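Features > Interviews > Instruments

Shona Dunbar has sat through plenty of gripper demonstrations, and she came to the Vatevia bench expecting to be sold something. "Every vendor tells you theirs holds better," she says. "Holds what? For how long?"

Her comparison puts two needle drivers, the Aleo and the Drummond, through the same stitching on a synthetic pad. Both run off a Pavard controller, and Dunbar won't let anyone retune it between runs.
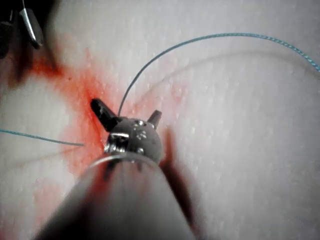
Jaws open over the stained pad, with blue suture to either side.

I asked whether a wrist camera was worth the trouble. She shrugged. "It's good for seeing the jaws. It's poor at telling you what the other arm is up to, and people quote scores from it as if it saw everything."

The brochure for the Aleo promises 1,000 grip cycles. Dunbar stopped at 51. "I'd learned what I wanted. The cycle figure comes from closing on nothing, and I don't sew nothing."
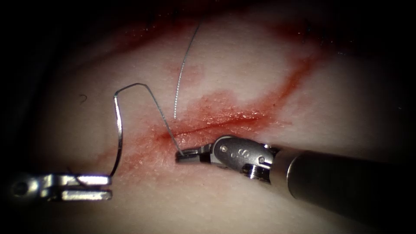

Handovers are where she thinks most claims fall apart. Gregor Laing, who wrote the test script, wanted them scored simply as pass or fail, and she refused. With the curved needle arching from one instrument across to the other, she says, a small twist at either end matters, and a tick in a box hides it. "Which way is the point facing? Ask that and the room goes quiet."

So which would she buy? "Neither, this year. Laing likes the Drummond. He may be right, but he hasn't shown me yet." She wants the whole thing repeated in March, by somebody who didn't write the script.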